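Plendov self-folding mailer boxes, medium, flat pack: review

I sell seed packets and small garden tools by mail, and I go through a lot of boxes. For years I used a taped carton from a local supplier in Curnanside. When they dropped that size, I ordered the Plendov mailer in plain tan from Sotelo. My first order was 600. I have since bought another 800, so you can guess where this review is heading, but there are a few problems to know about.

What you get

The boxes come as die-cut blanks, strapped in bundles. There is no printing on mine, inside or out. Each blank is one piece of cardboard with the flaps, slots and tabs already cut, and you fold it up without glue. No instructions came with either order. There is a folding diagram on the seller's page, and you will want it for the first two or three.

Cut quality

Most of the blanks are cut well. The creases are easy to find with a thumb and the panels bend where they should. The slots are a weaker point. Some have a small tear at the end where the fibers have pulled, and on a narrow slot that can grow when you push a tab through.

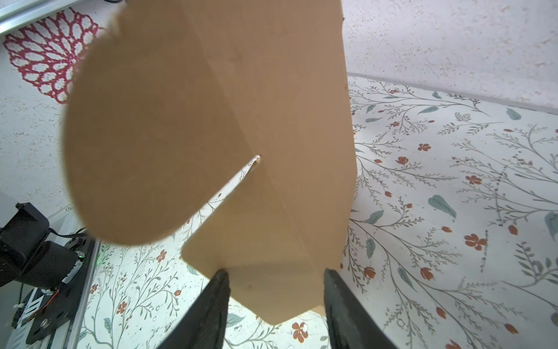
Folding

My first box took several minutes. I folded the side walls before the front, which leaves the tabs with nowhere to go. The order that works is this: crease everything lightly while the blank is flat, raise the back, bring the side walls in, then roll the front over and press the tabs down into their slots. The lid goes last.

Geeta Nishad, who packs with me in November when the bulb orders come in, folds the back and front together and gets the same result faster. I can't do it her way. Either way you need a clear table, as an open blank takes up a lot more room than the finished box. The plain board picks up scuffs if you drag it, too.
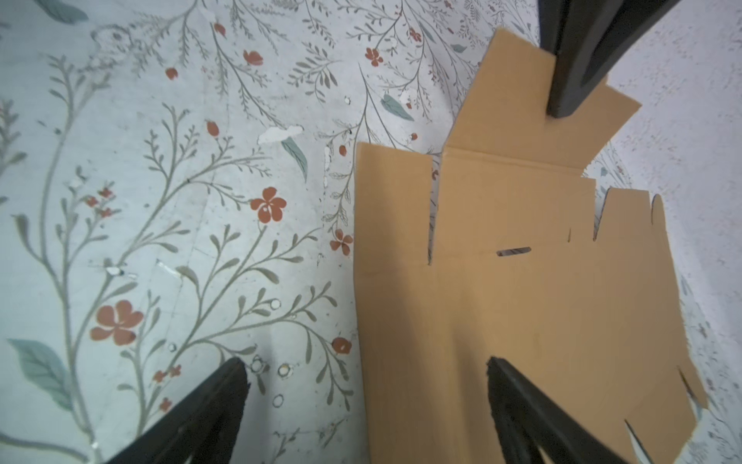 Strength

Good for the weight. I ship up to two trowels and a bag of labels in one box with paper packing, and I have had one crushed corner reported. I would not stack anything heavy on them. The lid holds shut by itself on a shelf, but I put a strip of tape across the front before mailing.

Compared with the Surkar

I used Surkar mailers from 2016 until they changed the board. Those were stiffer and harder on the fingers. The Plendov folds more easily and gives a little more under pressure. Orlando Tamayo at the print shop next door still prefers the Surkar for books, and for books I would agree.

Complaints

The bundle straps dent the top and bottom blanks. In my second order I set aside 15 for that reason and used them as shelf dividers. I would also like a choice of depths.

Rating: four out of five. I will order them again.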